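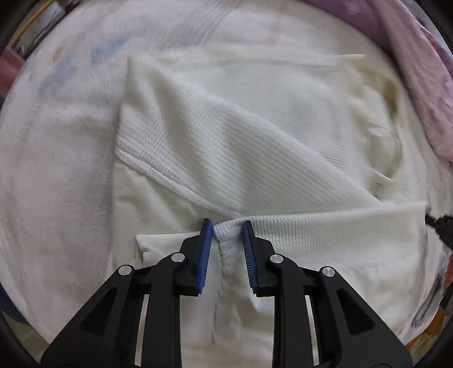
3 January 2022
Dye bench, back room

First day back. Heating had been off since before the break and the room was 10 C when I unlocked, so I ran the kettle and the small bath for an hour before touching anything that needed a steady temperature.

Main job today: restart the madder series on cotton. Where we left it in September, the alum samples were coming out patchy at the folds and we couldn't agree whether it was the scour or the mordant. Petrică thinks scour. I thought mordant, and am less sure after today.

Scour. Cut new swatches from the plain bleached cotton (Vastgate bolt, the end nearest the core). Weighed out 100 g dry. Soda ash and a little neutral soap, simmered two hours, lid on. Water came out yellow-brown, a lot darker than I expected from cloth sold as ready to dye. Changed the water and went again for 30 minutes. Second water was nearly clear. Rinsed until it stopped feeling slippery.

Drop test on the scoured cloth: water goes in right away, everywhere I tried. Same test on a leftover unscoured piece: the drop sits, then soaks in slowly, and much more slowly along the old crease. So score one for Petrică. I would like to see it on a piece from the middle of the bolt too, before we blame the cloth.

Mordant. Alum acetate, mixed from the jar marked H (the Haritz one). The jar marked R is Riltia and has caked hard around the lid. Have not thrown it out because Sylvie may want to redry it, but please don't weigh from it. Cloth went in wet, kept moving for the first part, then left to stand with a plate on top. It floated anyway at one corner. Poked it under twice and forgot a third time. That corner is marked with a knot of red thread so we can tell later if it matters.

Chalk bath after, cool, short. Then hung on the line by the window with the pegs only at the very edge.

Madder. Did not start. Ground root is soaking in the steel pot, second shelf. Tap water here is hard, so no extra chalk in the pot this time. Plan is to bring it up slowly and hold at 60 or under. Last run crept past that while I was on the phone and the red went brown, so the probe alarm stays on.

For tomorrow
- Strain the madder, keep the root for a second bath
- Wet out swatches well before they go in
- Hang one unscoured control with each batch. We skipped this in September and regretted it
- Trevor to check the 170 mm clamp on the steamer, it slips

Ribbed trims: Nathalie C. asked if the knit bands will take the same red as the flat cloth. Don't know yet. Rib is thicker and I'd expect it to hold air and dye unevenly unless it is squeezed out under water. Also worth checking the sewing thread. If it is polyester it will stay white and show as a line of stitches. Will put a scrap of rib in the second batch, unstitched, and another with the seam left on.

Orders: neutral soap nearly gone. pH strips, the wide-range kind. Vörös still owe us the fine strainer.

Left the fan on low.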